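## Reading a joint communiqué without falling asleep

Two foreign ministers meet, shake hands and release a page of fog. Getting news out of it takes 20 minutes and a pencil.

1. **Find the last communiqué.** Same two countries, same kind of visit. Put them side by side.
2. **Cross out everything that matches.** Friendship, mutual respect, the shared river. Most of the page goes.
3. **Grade the verbs.** "Agreed" is worth something. "Discussed" means they disagreed politely. "Exchanged views" – somebody raised his voice.
4. **Look for what vanished.** If last year's text backed a border treaty and this one doesn't mention it, there's your headline.
5. **Compare both languages.** Duyên Lã once found a "commitment" in one version that was a "hope" in the other. Neither ministry returned her calls. 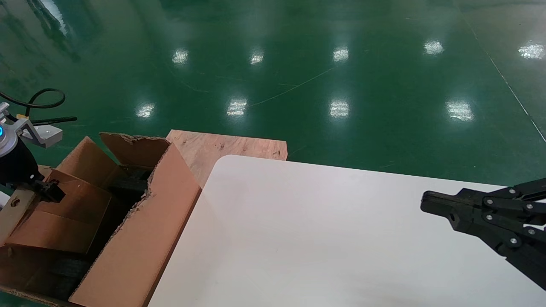 *White tabletop, green floor, plenty of ceiling light.*

Before you file, call one person on each side and ask about the missing line. Write down who says "no comment" and who says it too fast.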